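Section 6: Running the Sock Cell for Visitors

This section is for whoever is hosting an open day or a sales visit at Skirnport. It assumes the Flenen cell has been installed and leveled as described in Section 2. It was written by Sibusiso Visser after the June open day, and it replaces the older Stonalel sheet, which promised a good deal more than the arms can deliver.

6.1 Before the doors open

1. Turn on both arms and wait for the lights on the base boards.
2. Lay the patterned mat flat. A ridge in the mat will catch a fingertip sooner or later, usually with a guest watching.
3. Put the sock tray in front of the mug shelf. Leave the mugs alone during the sock routine.
4. Run one full cycle with no visitors in the room. If it fails, run it again and write down both results.

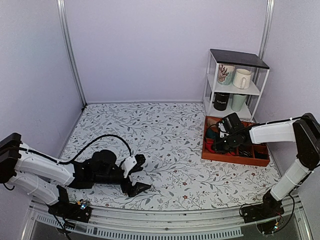
Figure 6-1. Right gripper in the tray, left gripper down on the mat.

NOTE: The brochure calls this setup "household ready." Please don't repeat that to guests. It is a mat, a tray, a shelf and two arms bolted to a rail, and the lighting hasn't changed since the day it was put in.

6.2 Showing the two-arm routine

1. Ask guests to stand behind the floor tape. The tape is three feet from the rail.
2. Start the routine from the host panel. Do not start it from a phone, even if the Makhubela rep tells you it's fine.
3. Let the arms work at their set speed. Turning the speed up makes a better show and a worse result.
4. Keep talking to a minimum while both grippers are on the same sock. People want to see whether it works, and they can judge that for themselves. 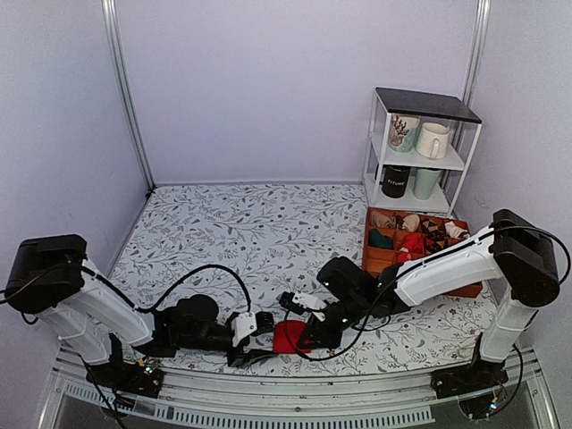
If a sock slips, leave it where it lands and let the routine decide what to do. Hosts have a habit of reaching in to nudge things back into place - then telling the room the arms did it alone. One guest in June caught this and asked about it in front of everyone. It was a fair question.

CAUTION: Press STOP before any hand goes past the rail. Pausing the routine does not cut power to the joints.

6.3 Questions you will get

"Is it faster than a person?" No. A cycle takes almost six minutes, and a child can beat it.

"Does it work with any sock?" We don't know. It has been tried with the socks we own. If a guest offers one of theirs, you may try it, but say first that it is untested.

"Is someone steering it?" Answer according to the mode you are in. The mode is shown at the top of the host panel. In hand-guided mode, say so at the start of the visit and leave the sign up.
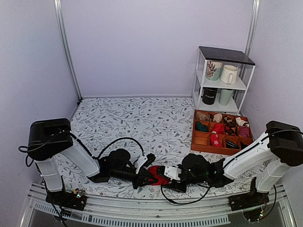

6.4 Close-up view on the side monitor

1. Switch the monitor to the wrist view.
2. Check that the picture is live. The older software will sit on a frozen frame without any warning.
3. Point out the fingers and the cloth, then stop narrating.

The wrist view is the most useful thing we show. From behind the tape a grip can look tidy when it is barely holding, and sales people like it that way.

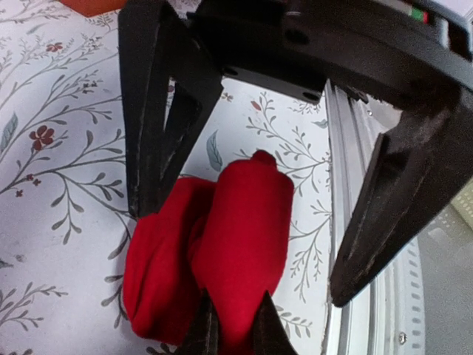
Leave this view up through at least one full cycle, including the bad parts. If the monitor lags behind the arms by more than a moment, restart the monitor only. The arms don't need it to run.

6.5 After the visit

1. Press STOP, then turn off the arms at the wall.
2. Fill in the visit log with cycles started, cycles finished, and every time someone touched a sock by hand.
3. Send the log to Skirnport before you send any video. Clips of the good cycles have a way of getting out ahead of the numbers.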